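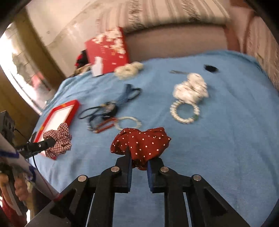 Selon Horacio Ojeda, un extrait de roman destiné à une revue ne doit jamais être retouché, et toute modification apportée au texte, fût-ce d'une ligne, oblige à le présenter comme une nouvelle. Cette position m'a été communiquée lors d'un échange préparatoire et je souhaiterais la soumettre aux membres de cette rubrique.

Mon roman, Nistiscombe, est achevé mais n'a pas encore paru. La revue Ilireo accepte les extraits de textes inédits dans la limite de 797 mots, titre non compris. Le passage que j'envisage de proposer se situe au chapitre quatre : une sœur et un frère se retrouvent dans la salle d'attente d'une gare maritime, après la vente de la maison familiale. Il compte 915 mots. Une tante, Aravena, y est mentionnée à deux reprises sans que rien n'indique au lecteur de qui il s'agit, sa présentation figurant au chapitre premier.

Je sollicite un avis sur les points suivants. Est-il admis d'abréger le passage sans le signaler ? Convient-il de le faire précéder d'une note de situation ? Enfin, la publication de cet extrait peut-elle gêner la parution ultérieure du roman chez un éditeur ?

Josefina Daza
Rubrique Écriture et publication, le 26 janvier 2019

Ulises Palma

L'usage est moins strict que ce qui vous a été indiqué. Un extrait peut être abrégé ou légèrement adapté, sous réserve que la revue en soit informée. La formule la plus courante, placée en fin de texte, est la suivante : « Extrait adapté d'un roman inédit ». Elle suffit dans la plupart des cas et ne modifie pas la nature du texte.

S'agissant de la longueur, je déconseille les coupes réparties phrase par phrase, qui altèrent le rythme du dialogue. Il est préférable de retirer un bloc entier - souvent l'ouverture, où le romancier assure la transition avec le chapitre précédent. J'ai procédé ainsi pour un passage ramené à 744 mots ; la rédaction n'a demandé aucune autre correction.

Pour le personnage de la tante, deux solutions existent. La première consiste à supprimer les deux mentions si l'intrigue de la scène le permet. La seconde est d'ajouter une apposition brève lors de la première occurrence : « Aravena, la sœur de leur mère ». Je préfère la seconde, car un nom laissé dans l'ombre donne parfois au lecteur l'envie du livre, mais un lien de parenté manquant le fait seulement revenir en arrière.

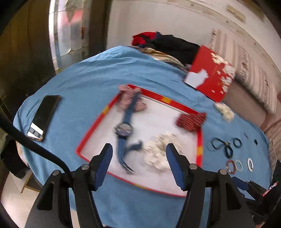
Temps de lecture : 3 minutes

Domingo Insaurralde

Je complète la réponse précédente sur la note de situation. Elle doit rester courte et ne rien révéler de ce qui suit dans le roman. Vérifiez si elle entre dans le décompte : certaines revues l'incluent, d'autres la rédigent elles-mêmes. La mienne comportait 85 mots et la rédaction l'a réduite à une phrase.

Quant aux droits, lisez attentivement les conditions de publication avant tout envoi. Il importe de savoir si la revue demande une exclusivité, pour quelle durée, et si elle se réserve la reprise du texte en volume ou en ligne. Une autorisation limitée à une première publication est en principe sans incidence sur le roman, mais l'éditeur devra en être averti au moment du contrat. Demandez une confirmation écrite et conservez-la avec la version exacte du texte transmis.

Emiliano Troncoso

Même situation en novembre avec la revue Orngate. J'ai envoyé le début du roman, sans note. Refusé. Je ne sais pas si cela a un rapport.

Josefina Daza

Je remercie les intervenants. Je retirerai l'ouverture de la scène et conserverai la mention de la tante avec l'apposition proposée. Il me reste à obtenir de la revue une réponse sur la note de situation, les conditions affichées étant muettes à ce sujet.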